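Keeping Vegetables Longer at Home

Most produce goes bad because it is stored in the wrong spot. A few habits will get you several more days out of a week's shopping. Buy loose where you can, and check each piece before it goes in the bag. 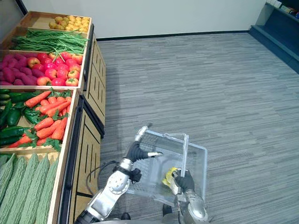
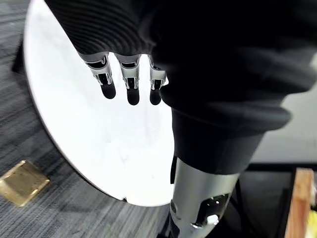 Potatoes want a dark, cool cupboard with some air moving through it. A paper bag with the top folded over works fine. Keep them away from onions — both spoil sooner when stored together. Sweet potatoes can share the cupboard but should never go in the refrigerator.

Leave tomatoes on the counter, stem side down, until they are ripe. After that, the refrigerator will hold them for a few days. Take them out an hour before you eat them.

Green beans go unwashed into a bag with a dry paper towel. Change the towel if it feels damp.

Cucumbers do best in the warmest part of the refrigerator, usually the front of the top shelf. Keep them away from apples and bananas.

Limp carrots and celery will often crisp up after 20 minutes in ice water. Dry them well before putting them back.

Wipe out the crisper drawer every Wednesday, or whatever day comes before your shopping trip.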